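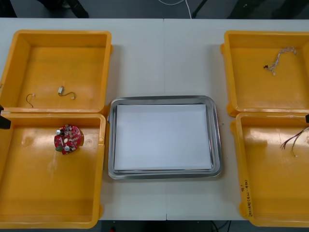
Jun 8, 2026

What a day! I have to get this down before I go to bed or I'll lose half of it, because we finally caught the fault. Caught it red-handed, two times in one afternoon, after all these weeks of it only ever happening when my back was turned.

So, the fault. The left arm on the Nundcombe cell picks up a part, carries it over to the steel tray, lowers it onto the paper, opens up... and every so often doesn't open up. The software says open. The log says open. The fingers stay shut, the arm goes home, and whatever it was holding goes home too. With the red round board that's merely annoying. With a cable it's worse, because the other end of the cable can catch on a bin rim on the way back, and then you've got two arms and one wire and I am running for the stop button.

I'd had it down as a software problem since October. I was so sure! I rewrote the release step, I added a wait, I made the wait longer, I wrote a very confident note to everyone at Drallari saying it was fixed. It was not fixed. I reread that note today and winced.

Today I did it the boring way. Boards and cables only, four bins, tray in the middle, same moves over and over, and me on a stool with the log open and my hand near the stop. I'd pulled the numbers first: 1,954 picks since the last service, and the first stuck release in that stretch came at pick 1,098. Nothing at all before it. That should have told me something weeks ago. Code doesn't get tired after a thousand picks. Metal does, and so does wire.

Then it happened, a little after lunch. Thin dark cable, the one with the tiny pale connector. Arm goes down, log says open, fingers shut. I hit stop and for once I didn't touch anything else. No reset, no homing, I just sat there and looked at it. And I noticed the gripper's own lead was pulled tight around the wrist. Really tight, like a guitar string. I rolled the wrist back by hand a tiny bit (power off, yes, I was good) and when I powered up again the fingers popped open all by themselves and dropped the cable. I yelled. I think they heard me in the other building.

Second time I went looking for it. I turned the wrist to the same angle on purpose, gave it the red board, and there it was again, stuck shut. Rolled it back, open. So the open signal goes out fine and just never gets there when the wrist is wound that far around. A tired lead, probably cracked inside near the plug. I cut back the sleeve and there's a kink right where it leaves the clamp. I was so happy to see that kink.

The part I'm less cheerful about is that the log said open the whole time. It was only ever writing down what we asked for. The gripper can report its real finger position, we've had that sitting there unused all along, and I never hooked it up since the thing "worked." So that's the real job for tomorrow. Ask for open, read back the position, and if it doesn't match inside 2 seconds the arm stays put and everything stops. No going home with a full hand.

I've also turned the speed down to 60 percent on both arms until the new lead goes in. It looks like they're moving through honey, but I don't care. I put a card on the controller so the morning people don't turn it back up.

The Okafor shop has the right lead in stock, hooray, and a longer clamp too, so I can give the wrist a proper loop of slack. I ordered a pair so the right arm gets one as well. Its lead looks okay but it's the same age and does the same twisting, mostly over the bin with that big fan of red and purple wires, and I don't want to play this game again on the other side.

I still have to write to Sululton, who are running the same arm with the same clamp. They mentioned a "sticky gripper" once and I told them to clean the fingers — oops. I'll send them the wrist angle and my two log bits in the morning, with an apology on top.

My hands smell of cable sleeve and I forgot to eat dinner. Toast, then bed. Must remember to bring the small side cutters back from home, and charge the other headset.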